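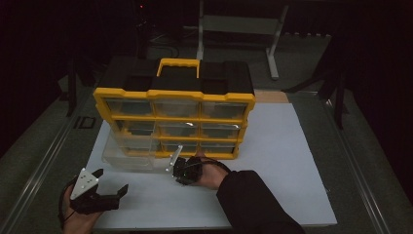 Kelemen Makers Club, Software Bench
Shop tips, July 2022

I've spent way too many evenings writing code that opens drawers, so these are my tips for anyone in the club starting on the small parts cabinet task. The clear drawers are the hard bit! Depth readings go right through the plastic and land on whatever is inside, so I stopped trusting them and had Vistach look for the slim yellow lip instead (much easier to find, even in our dim corner).

Set the cabinet on the white board before you tune anything. Black grippers on a dark table gave me masks full of holes, and I threw out 100 clips before I figured that out.

Split the job into 4 steps in the planner: reach, pinch, pull, let go. I had it all as one long motion at first and could never tell which piece was going wrong. For the pull, keep the path straight and slow, and let the controller be a little soft side to side. A stiff one makes the drawer bind, and then the whole cabinet comes along for the ride.

Use both hands in the plan, even if only one is pulling. And log whether the drawer is partway or all the way out as two separate states! Mine only knew "open" for ages, and it kept trying to push a drawer back that was lying on the board.

Last one: sync your clocks before recording. A lag of up to 3 camera ticks doesn't sound like much, but it wrecked my grasp labels. The replay script is in the Balutwood folder, and it wants the short clips, so trim them first.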